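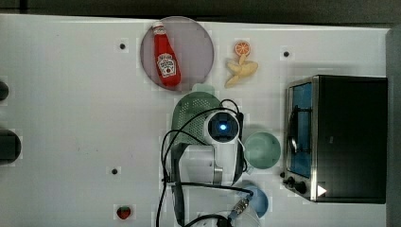

Photo: Hubert Aebischer, Skorndale bench 2

January, 4:10 pm. Swapped the Zolline fingers for the stock parallel pair and kept the toy kitchen layout: ketchup bottle on the mauve plate, colander in the middle, toaster oven on the right. Wrist camera stays on for both sets.

Ran 12 tries per object. The stock fingers dropped the bottle twice, the Zolline ones 8 times – mostly slipping off near the cap end. Banana no different. Strawberry still awkward, the fingers close too high. Episode counter is at 2,517.

Cable slack on the left needs another look before we try the oven door. Hubert to ask Nilsuwan about softer pads.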